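Sim kitchen notes, November, 4:10 pm 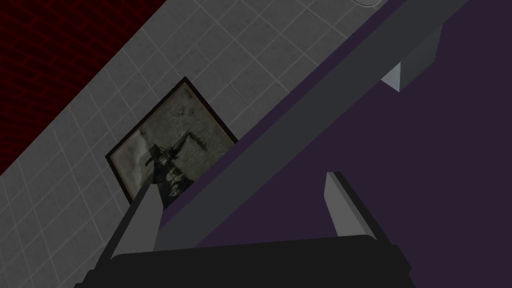

Wrist view, fingers open, nothing held. Tile wall and framed picture behind.

Chore set on Ovevden build, run 82. Question from Petro still the same: can it do a plain wipe-and-put-away yet? Not yet. 11 tries at the cup, 2 good. Both with the cup starting close in.

Wrist camera tilt makes a mess of the policy I think. Tile lines go diagonal and it starts hunting. Try leveling the wrist before approch, then rerun with seed 897.

Mortimer wants drawers next. Told him cup first. Drawer handles are worse, and teh grip force is still a guess.

To do: log finger gap, ask Petro for the old Furnival weights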